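Grip limits and the pick-and-place checklist, revised

Posted 12th November

The checklist I published in July has been revised. Most of it stands. The section on grip force has been rewritten, the section on surface preparation has been shortened, and there is a new rule on recording failed attempts. Blažena Dvořáček read the July version closely and sent back five pages of objections, most of which I have accepted.

The scope is the same as before: a single arm with a two-finger gripper and a wrist camera, handling light household and packaging items on a bench. It doesn't cover suction, mobile bases, or anything heavy enough to hurt someone if dropped. Work near people is a matter for your own risk assessment and the standards that apply where you are.

Grip force

The old text said to use "the lowest force that holds the object". This is correct and no use to an operator. It gives no starting point, and two people following it will end up with different settings. The new rule is a procedure. Begin at the lowest setting on the controller. Close on the object, lift it a few centimetres, hold, and set it down again. If it slips, go up one step and repeat. When it holds, go up one further step and write that figure on the object sheet. From then on the sheet value is used, and nobody changes it in the middle of a session.

For thin-walled tubes and cylinders there is an extra condition. The fingers close near the base unless the task says otherwise, and the tube is checked for ovality after every 200 grips. A tube that has gone slightly oval will still pass a lift test but will sit differently between the fingers, and the recorded approach angle stops being comparable with earlier runs. Retire it and open a new sheet.
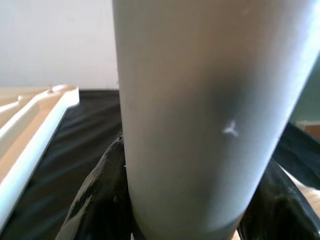
Finger pads come under the same heading. Blažena's point was that a force setting means little without the pad it was measured with, and she is right. The object sheet now has a line for pad type and fitting date. Changing pads voids the force figure, and the procedure above is done again from the start. At Vastovton, where I do most of my bench work, this takes a morning for the full object set. We skipped it once and had to discard a week of runs.

Surface preparation

Two paragraphs in July, now three sentences. Use a matt cloth of one colour and keep the same cloth for the whole series. Folds are acceptable provided that no object is resting on one at the start of a run. Clips and tape stay outside the reach of the arm.

I had previously asked for the cloth to be pulled flat before each attempt. Blažena objected that this adds time and makes the data less like ordinary use, and I couldn't find any benefit in my own logs. The rule has gone.

Recording failures

This is the new part. I went back through 2,538 attempts logged under the Hutonell naming scheme and found 63 with no outcome entered. The video was there in each case, but the operator had stopped the arm, reset the objects and moved on. A blank outcome can't be used as a success or a failure, and working it out afterwards from the wrist view is slow, particularly when the object fills most of the picture.

The rule: an attempt exists from the moment the arm leaves its home position. It gets an outcome before the next one starts. There are four permitted values – completed, dropped, not grasped, stopped by operator. "Stopped by operator" needs a reason of at least one word. I considered a longer list and decided against it. The Rusnák sheet has eleven codes, and in practice people use three of them.

Lighting

Unchanged. One main source, from a fixed side, with its position marked on the floor. Daylight is allowed if the time is logged.

Still open

I don't have a good rule for trays and other items with raised ridges, where the safe grip depends heavily on which edge is taken. At present the sheet allows one force figure per object, and a tray probably needs one per edge. Flunex have a template that does this, but it runs to several pages and I doubt anyone would fill it in on a busy bench. Suggestions are welcome in the comments, preferably with a sheet you have used yourself.

The July version stays up under its old address so that existing references to it still work. Please cite the revision date if you quote from this one – the section numbers have moved.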